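Prison Book Shelf Update
20/08/2021

The summer mailing of devotionals and Bibles to county jails is finished, and the last boxes left the Wragg storeroom this week. In all, 1459 books went out between June and now. Most were paperback New Testaments in English. The rest were Spanish editions, large print Psalms, and the short daily reader that chaplains ask for by name.

Chaplains at 14 jails placed orders this time. Three of them were new to us, including the women's unit at Cleron, which had been without a chaplain for most of last year. The new chaplain there holds a Bible study on Tuesday nights and asked for enough copies that each woman could keep one when she leaves.

Please remember that the jails will not accept hardcover books, spiral bindings, or anything with writing inside. We had to set aside several boxes of donated Bibles because of names and notes on the front pages. Those books were passed on to the church in Billon for its nursing home visits, so they will be used. If you are cleaning out a shelf at home, check the first few pages before you drop books off.

Letters from inmates are still coming in. One man wrote that he had read the Gospel of John through with his cellmate and wanted to know what to read next. Another asked for prayer for his daughter, who started school this month. We answer every letter, and the replies go out through the chaplain's office - never to a cell directly.

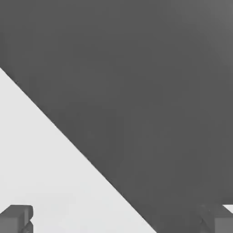
The next packing day will be at the Skomau hall as usual. Bring packing tape if you have it. Children are welcome if a parent stays with them.

Postage went up again, and it now takes a little over half of what we spend. Gifts marked "book shelf" go only to books and mailing. Please keep the chaplains in your prayers, and the families waiting at home.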